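3.2 Storage of hand tools in the home

Households in Etstead were asked where they kept their hand tools and how often they used them. Of the 74 that replied, most kept at least one set in the case it was sold in. Loose tools were more often found in kitchen drawers, and these were the ones most likely to be reported lost by the second visit in August (Frei, unpublished notes).

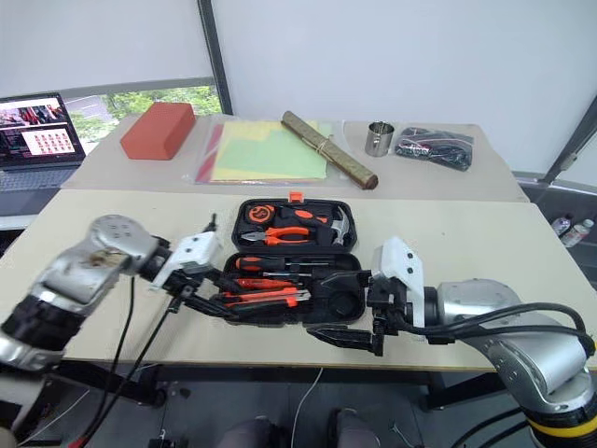 Vol. 5, No. 3, p. 800

Figure 3. Open tool case with orange-and-black hand tools.

Respondents who used a case said they could tell quickly when a tool was missing. Several also said that they lent single tools to neighbours and did not ask for them back. Fankhauser's earlier survey in Rieger found the same habit, though mainly among tenants in older blocks. We did not ask about garden tools, and sheds were left out of the visits. Age of the set was recorded where the owner knew it.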